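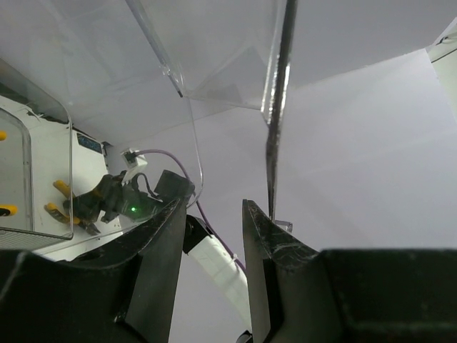

Figure 1. Gripper fingers of the Trurnard kit, with a clear acrylic box behind them.

Student project report, Gronden Technical School
Review of the Trurnard two-finger gripper kit

1. Purpose of the work
Our school wanted to know if the Trurnard kit is a good choice for the practical course that starts in September. The kit is sold by the firm Zirau and costs 614 euros without the arm. We compared it with the older Bañez kit, which the course has used until now. I was responsible for the tests of gripping and for this report.

2. Setting up
The manual has 11 pages and is clear, but the part on cable routing is too short. I had to read it two times before I understood on which side the cable must leave the housing. The software was easier to install than with the Bañez kit, and the default settings were good enough for a first test.

3. Gripping of hand tools
We chose hand tools because their shape is not regular – a cube tells very little about a gripper. With pliers the best place to grip is near the pivot. When the handles are spread, one handle can easily be in the way of a finger, so the approach angle must be planned with care.
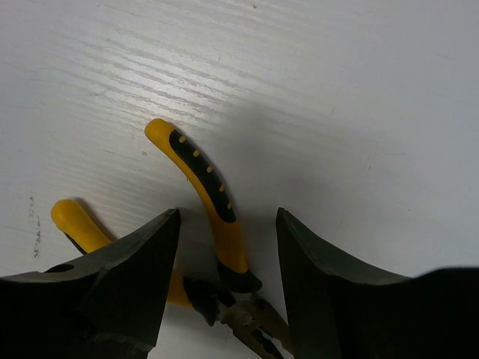 Can the kit be used by students who have never programmed a robot?
They can use it after a short introduction, because opening, closing and force are set with sliders in the program. For the approach angle they will need help from a teacher.

4. Opinion
The fingers feel strong and the force is easy to repeat. I am less satisfied with the price of spare fingers, which Zirau sells only in sets of 2. For our course I would recommend the kit – but the school should order one spare set together with it and write its own page on the cables.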